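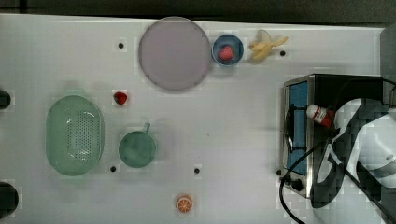
Page last changed: June

Plerulberg Kitchen Table Kit

Hi, I'm Mwende, and I look after the Plerulberg kit here at Zarkeck. People write in asking what they get and whether it suits the kind of recording they want to do, so I've tried to put the answers on one page.

The kit is for collecting demonstrations. You (or whoever has the steadiest hands in your group) guide the arm through a small kitchen job, the software saves the run, and your policy trains on the pile you end up with. We record on it ourselves most afternoons, so if something is annoying we usually hear about it from our own desks first!

The table top is plain white with a few small holes in it. On it goes the play-kitchen set: a big pinkish plate, a little blue bowl, strawberries, a banana, an orange slice, and the green pot and colander everybody fights over. Then there's the toaster oven and the red bottle with the white cap, which is my favorite thing to record with. Bottle and oven together make a much harder job than fruit into bowl, and I'd leave them for your second week.

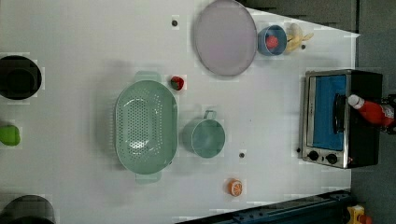 The table from overhead, with the bottle over by the toaster oven.

How many runs do you need? Oduor got a decent fruit-into-bowl policy out of around 500, but he moved things between every single run and he is very patient. Our starter set, Nyanda, comes with the kit and has 3,000 runs across 83 written tasks, so you can train on that before you've recorded anything of your own. Please do mix the layouts up – swap the pot and colander, turn the plate, put a strawberry somewhere silly. My first batch had the bowl in the same spot every time and the policy was useless as soon as I nudged it.

Each run is saved with its camera views, the arm and gripper positions and a line of text for the task. Write that line the way you'd say it out loud. "Put the strawberry in the bowl" is fine. Bad runs can be flagged and kept, and Casimiro would like me to say that you should keep them.

Kits are packed at our Presov workshop and come in 2 boxes. The arm is sold separately, so tell us which one you have when you order and we'll check the mount. Questions about arms go to Wycliffe, and everything else comes to me.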